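Talks Workshops Archive Contact
Events > Fluvville Shop Night > Speaker notes

Dénes Borbély – "Can it do the chores yet?"
Wednesday, April 7, 2021

Slide 1. Wait for the latecomers. Say hello. Ask who owns a robot vacuum, then ask who has had to rescue it from under a couch. Same hands. Move on.

Slide 2. The short answer to the title is "some of them, on a good day, if you tidy up first." Pause here. At Korkholm they laughed at this, at Halász they wrote it down.

My dishwasher is a robot by any fair standard, and I still load it. The loading is the chore. Washing was solved before I was born by a box that throws hot water at things. Keep this under a minute, I tend to go on about the dishwasher.

Slide 3. Shop floor. People assume factories are finished business. Welding a car door, sure, the door turns up in the same place every time. Now hand the same arm a drawer of odds and ends and ask it to put like with like. My nephew will do it for pizza.

Slide 4. Leave this one up for a while and let them look at the wires.

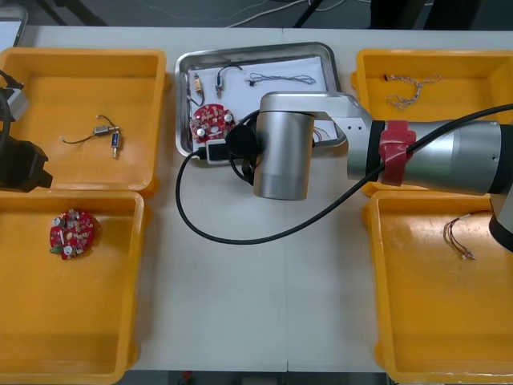 Slide 4: Sorting small electrical parts. Four yellow bins, one steel tray, one arm over the tray.

Ask the room which item they'd least like to pick up with pliers while wearing oven mitts. Most will say the twisted wires. The round red boards are the polite guests, they are stiff and they keep their shape. A wire has no shape, it has a mood. Grab one end and you still have no idea what the other end is doing.

Also point out the arm's own black cable looping down over the table. I sort cables at home too, and mine also end up among the things I'm sorting.

Slide 5. Numbers from my own garage, no robots involved. I timed myself on a coffee can of mixed parts, 108 pieces, and was done in 19 minutes with two bathroom-radio songs' worth of swearing. Don't claim this is science. Somebody from Isent will ask for the error bars.

Slide 6. Laundry. Skip if running late. A sock is a wire with ambitions.

Slide 7. What I'd buy today: the vacuum, the mower if your yard is flat. What I'd wait for: anything that says "folds" on the box. Take questions. If they ask for a year, say May and don't say which one.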